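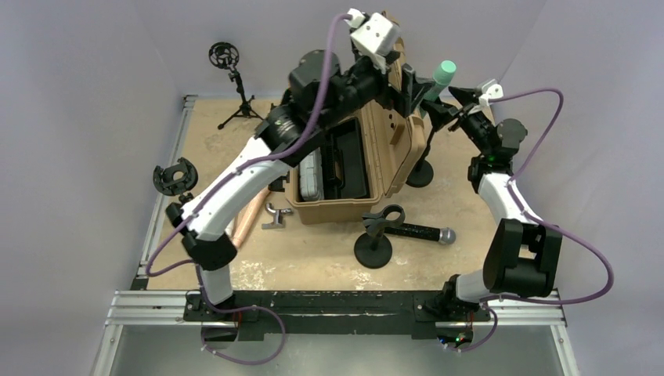 Ticket 3301
Subject: Case won't shut properly once it's packed
Product: Jaris case
Opened by: Dean Sowerby
Opened: Jun 20, 2020
Status: Solved

Hi Cloveo folks,

I bought one of your Jaris cases back in December and up to now it's been great, so please don't read this as an angry message! I paid $115 for it and I'd probably buy it again. But I've got a problem with the lid and I've been going around in circles with it, so I'm writing everything down in the hope that one of you reads it and says "oh, that."

When I pack the case the way I always have, the lid comes down fine until the last little bit and then it stops. If I lean on it, both latches will catch. Then I take my weight off and the right one pops back open. Not every time, maybe two tries out of three. The left one has never let go on me.

I take this case back and forth between home and the shop in Leltdale a lot, and it rides in the back of the car with other stuff piled on it. A latch that lets go on a bumpy road is no good to me.

Things I already did before writing to you:

Packed and unpacked it more times than I care to admit. Same result.

Shut it with nothing in it. Closes like a dream, both latches, no leaning. I left it shut overnight and it was still shut in the morning.

Wiped out the groove where the lid meets the bottom half. There was some grit in there (bench dust mostly) and a bit of tape. It felt smoother afterward but the latch still popped.

Checked the hinges. I can't see anything bent, and I put a straight edge along the back to be sure.

So empty is fine and packed isn't, which makes me think something inside is too tall, except I haven't changed what goes in it. Same things as in December. Is there a way the bottom padding can swell up? Or does the lid foam sag with age? Let me know what you need from me.

Dean

Reply from Cloveo support

Hi Dean, thanks for all the detail. The base padding doesn't swell as a rule, but it can lift at the corners if something gets pushed down behind it. Could you try closing the case with the items in the back half taken out, then again with the items in the front half taken out? Please also tell us whether anything in the case is packed standing up. The lid foam is thinner along the back edge than it is in the middle.

Update from Dean

OK, did my homework. I cleared a spot on the workbench and did it slowly this time, with the case open flat and everything out of it to start with.

Front half only: closes, both latches hold.

Back half only: right latch pops.

So it's at the back. Then I added the back things one at a time and shut the lid after each one, which took forever and I'd recommend a cup of coffee. Everything was fine until I got to the mint-green cylinder. It's the tallest thing I carry and I've always stood it upright at the back on the right. Put it in, latch pops. Take it out, latch holds. I did that five times to be sure I wasn't fooling myself, and it came out the same way each time.

I felt pretty clever for a minute there – and then I remembered that it's the same cylinder I've been packing all along, and it hasn't grown. So I'm still a bit stuck on why it's only started now. I could lay it on its side, I guess, but it rolls into everything else and I'd have to give up the space in the middle.

Other thing I noticed, in case it matters: with the cylinder in, the lid rocks a tiny bit from corner to corner. With it out, no rocking at all.

Reply from Cloveo support

Hi Dean, that's very helpful. Please lift out the base padding completely and look at the back right corner underneath. The padding is held by friction only, so you can't hurt it. If there's nothing under there, measure the depth from the rim of the bottom half down to the padding in both back corners and send us the two numbers.

Update from Dean

I didn't know the padding came out! Might be worth saying so in the leaflet, unless it does and I threw the leaflet away, which is possible.

Anyway, I got my fingers down the side and it came up with a bit of a tug, and there was a folded delivery slip from MacBrayne wedged in the back right corner, folded over and over into a hard little block. I must have tucked it down the side months ago and it's been working its way under ever since. There was also a zip tie under there and a washer I'd been looking for.

Took it all out, gave the bottom a wipe, and pressed the padding back in, starting from the corners. Before that I did measure like you asked. The back right was 5 mm shallower than the back left, and now they match.

Packed it the normal way with the cylinder standing up where it always stands. Lid down, left latch, right latch, hands off. It held. Opened it, did it again, held. Then I picked it up by the handle and gave it a good shake, and it held through that too.

A couple of questions while I've got you. The latch on the right feels a little looser than the left now, I guess from all the popping. It's holding, but is there a way to tighten it or do I need a new one? And do you sell the lid foam by itself? Mine has a dent in it where the cylinder's been pressing and I'd like to have a spare on hand.

Reply from Cloveo support

Glad you found it. The latch has a small screw behind the tab: open the latch fully and give the screw a quarter turn clockwise, no more than that at one time. Lid foam is sold separately and is listed under spares for the Jaris. A shallow dent will usually come out if you leave the case open for a day or two.

Update from Dean

Quarter turn did it, both sides feel the same now. I've left the lid up and the foam is nearly flat again, so I'll hold off on buying a new piece.

I've driven it to Leltdale and back with the case at the bottom of the pile and it was still shut when I got home. You can close this one. Thanks for being patient with me, and please do put the padding thing in the leaflet!

Dean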